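notes on the Moltdale recipe card transcriptions. Read this before you open the CSV, most of the questions I get are answered somewhere below.

## What's in here

2,265 recipes typed up from index cards, church cookbooks and newspaper clippings, all from Moltdale and Calden. Mostly baking. A lot of bars. Started from one shoebox and got out of hand.

- `recipes.csv` - one row per card
- `ingredients.csv` - one row per ingredient line, joins on `card_id`
- `units.md` - my guesses for "a glass", "butter size of an egg" and so on
- `skipped.txt` - ids I gave up on, with a word or two on why

The ids run up to 3,000 but that's not the row count. Numbers were handed out to envelopes before they were opened and plenty of envelopes had one card in them. Don't fill the gaps.

## Columns people ask about

`title` is as written. Misspellings stay. If a card says "Rubarb Crunch" then it's Rubarb Crunch, and `title_norm` has the fixed one.

`contributor` is whatever name is on the card. Sometimes only "Mother". Sometimes a different name on the back, in wich case the back goes in `contributor_2`.

`town` is M or C. Blank = don't know. A card found in a Calden box is not a Calden card unless it says so, I got this wrong in version 1 and had to redo the lot.

`oven` is text. Not a number. You will see "slow", "mod.", "hot then down a bit", and 350. I tried converting them and it made things worse. "Moderate" in the older clippings doesn't seem to match what "moderate" means on the typed cards.

`year` only if it's printed or handwritten on the thing itself. No guessing from the paper.

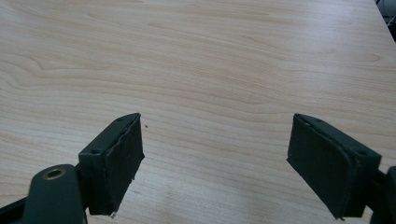 `handwritten` is yes/no/both. Both means a typed card with notes added, like "too sweet" or "double for the Stępień wedding". Those notes go in `marginalia`, one string, separated by semicolons. My favorite column. If you only look at one thing look at that.

## Who did the typing

Me for version 1. Shiuli Patwary did all the newspaper clippings for version 2, and checked my cards against the originals, and found more mistakes than I'd like. Her rows have `typist` = SP. If hers and mine disagree on how to read a word, go with hers.

## Known problems

- fractions. Some came through as dates because of the spreadsheet. 1/2 turned into January 2nd. Think I caught them all in `ingredients.csv` but check anything with a month in it
- "c." is cup. "C." is also cup. "T" and "t" are NOT the same and a few people used them as if they were. Left as written
- oleo, margarine, marg, Oleo are all separate values, group them yourself
- 17 cards have no instructions at all, just a list. `method` is empty, nothing is missing
- Duplicates. The same lemon bar shows up over and over with tiny changes. Kept every one, on purpose. `dup_group` is half done, only goes through the desserts
- encoding is UTF-8. If Stępień looks like garbage, it's your import settings

## Not in here

Scans. Please don't ask for the scans, several families said yes to the text and no to the handwriting. Also no phone numbers or street adresses, those were on a surprising number of cards and I cut them.

Nothing has been tested. I've made maybe a dozen of these. The canning and pickling ones especially, treat as history, don't eat from them. Processing times on the old cards are way too short. They have `safety` = 1.

## Using it

Fine for school, cookbooks, whatever. Keep the contributor name with the recipe if you reprint it, it's the one thing families wanted. Credit as "Moltdale and Calden recipe cards, version 2".

Corrections: send the `card_id`, the column, what it says, what it should say. One per line. Long emails about somebody's aunt are nice too but I read them slower.

## Changes

version 2, December 5, 2024 - clippings added, `town` redone, `marginalia` split out from `method`
version 1, June - first cards only

To do: finish `dup_group`, the Gikero box (soups, mostly, still in envelopes), and sort out what "1 pkg" meant in all the pudding ones.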